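3. Who Refills the Drawer? Coffee Supply and Quiet Obligation in a Shared Office

Our third site, the Stelthorpe building, houses two firms and one kitchen. Carka pays for the machine and Wumbei pays for the pods, an arrangement that both firms described to us as temporary and that predates everyone we interviewed. Over one September we logged 548 pods taken and asked 30 employees to explain who they thought had bought them.

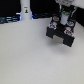
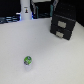
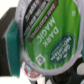
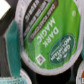
Figure 3. The two lower panels show the lid of a Dark Magic pod.

Does the person who drinks the most coffee also do the most refilling?

The heaviest drinkers refilled least. Of the 548 pods, 272 went to a group of people who, between them, opened a new box exactly 3 times. When asked, every member of this group recalled having refilled "recently." Light drinkers did most of the work, and two of them did not drink coffee at all. One of the two, Irja Rantala, told us she could not stand the sight of people opening an empty drawer, sighing, and closing it again.

Baluyot and Tomar (who ran the same log at the Isar site) found a milder version of this pattern, but there the pods sat in an open bowl. A drawer, we suspect, allows a person to take the second-to-last pod in good conscience and leave the last one for someone with weaker character. We saw a lone pod survive from 9 a.m. until well past lunch on several occasions, which in this building amounts to a protected species.

Flavor complicates the count. Strong roasts went first at Stelthorpe, and the hazelnut was taken mainly after 4 p.m., by people who described themselves as having no choice. We coded these as reluctant takings. The second coder, Nighat Janjua, objected that a reluctant taking empties the drawer as well as any other, and we have reported both totals in the appendix.

Signs had little effect. A polite note from Carka's office manager, Lamisi Gyamfi, raised refilling for one morning, after which the note was used as a coaster.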